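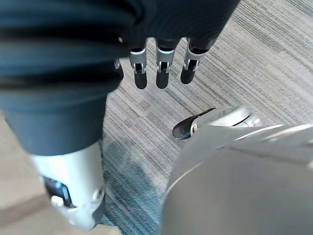
Sleeved arm and hand over the carpet, seen from the right wrist.

PRE-SESSION INSPECTION CHECKLIST, TWO-ARM RIG
Zostden lab, Esside project
Revised May 2018

Fill in before every recording block. Mark OK, FIX or N/A and write something in the comment line, even if it is one word. The comments below are carried over from the last full inspection so the next person can see what we were looking at.

SECTION A. FLOOR AND SURROUNDINGS

A1. Carpet under the hands clear of tools, screws and cable ties
OK. Open floor between the two hands. The stripes are great for us, by the way: the blur estimate has plenty of fine lines to work with, and we no longer tape down the printed targets.

A2. Edge between carpet and hard floor lies flat
OK. Walk it with your foot as well.

A3. Room lights at the usual setting
FIX. One side of the carpet comes out much brighter than the middle. The method copes with it, but please try the blinds before the next block.

A4. Stop button within reach of the person at the desk
OK. Pressed and reset twice.

SECTION B. SLEEVE

B1. Hem sits above the forearm segment, metal fully exposed below it
OK. If the hem slides down over the port, stop and pull it back up. We lost most of a block to that in February.

B2. No loose threads near the finger joints
OK. Trimmed one.

B3. Sleeve can fold freely when the arm bends
OK. Soft folds are fine and we want them. The whole point of the Bashir method is that the arm position is estimated from the hand and forearm alone, with cloth over everything else, so a sleeve pulled smooth and tight makes the test too easy.

SECTION C. HANDS

C1. Pins at the knuckles seated, none standing proud
OK. Check the silver bands on each finger under a flashlight.

C2. Black fingertips tight, no cracks
OK on both hands. Swap any tip at 3,000 closures whether it looks worn or not.

C3. Fingers return to rest position after the open command
OK, with a note. One finger rests at a slight angle and its tip is a bit higher than the two beside it. Within limits. Log it each time so we can see if it drifts.

C4. Joint openings free of lint
OK. Carpet fiber gets in there faster than you would think! Soft brush only, no compressed air.

C5. Forearm fasteners snug
OK. Hand tight plus the small driver, then stop.

SECTION D. WRIST VIEW

D1. Other hand visible in the wrist view at the start pose
OK. Hand high and near the center, forearm coming down on the left.

D2. Own housing takes up no more of the view than usual
OK. It is big and soft in the lower right and that is expected. The mask handles it. Do not refocus to sharpen it.

D3. Lens wiped
OK.

SECTION E. MOTION CHECK

E1. Slow approach, both arms, 9 passes with no contact
OK. Clean on every pass. This is the part I love watching – the right hand comes in, the estimate locks on to the sleeved arm, and the gap holds steady.

E2. Same approach with the joint readings hidden from the planner
OK. Only start this after E1 is marked OK.

E3. Log file opens and has the right number of entries
OK. Should read 1,000 for a full block. Anything short means the Skastorard recorder dropped out, and the block has to be run again.

GENERAL COMMENTS

Results so far, for anyone filling this in who has not seen the plots: of 1,000 approaches in the last full block, 559 were finished using the picture-based estimate alone, with no fallback to the joint readings. In February we could not get through a short block without falling back nearly every time. I am really happy with that number, and a lot of it came from boring fixes on this list, mainly B1 and C4.

Most of the remaining fallbacks happen when the sleeve shades the knuckles. Please write down where the hem was when you see one – "low" or "high" is enough.

Open items: A3 lights. C3 resting angle, keep logging. Spare fingertips are down to the last bag, reorder.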